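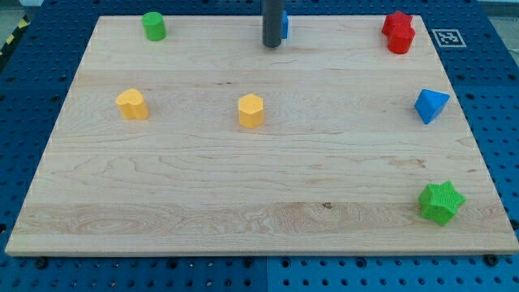

I was supposed to be home by ten. Instead I was on a stool in the Rácz lab at some awful hour of a July night, watching one white blood cell chase a yeast cell across a slide, and I was rooting for the yeast.

Yurani Giraldo had named it Plumov. She named everything (the centrifuge was Drestov, and Drestov leaked). "He's fast tonight," she said, chewing on a pen cap.

"He's lost," I said. Plumov had gone left. The yeast was very clearly right.

We had 174 slides to get through for Walter Puma, who ran the place and never stayed past dinner, and we were on slide 15. I'd had over 800 milligrams of caffeine and my left eyelid had started jumping all by itself. But then Plumov stopped. He sort of leaned – I know cells don't lean, leave me alone – and put out one long, slow arm, back the way he'd come.

"Oh, he smells it," Yurani whispered. Why were we whispering?

It took him 10 minutes. He'd reach, and ooze after his own reach, and stop again like a man looking for his keys. I forgot about the eyelid. I forgot I'd been on the yeast's side! When he finally folded himself around that thing we both yelled so loud that Arnulfo Sotelo came running in from the hall with a fire extinguisher.

"What happened?" he said.

"Dinner," said Yurani, and she reached for slide 16.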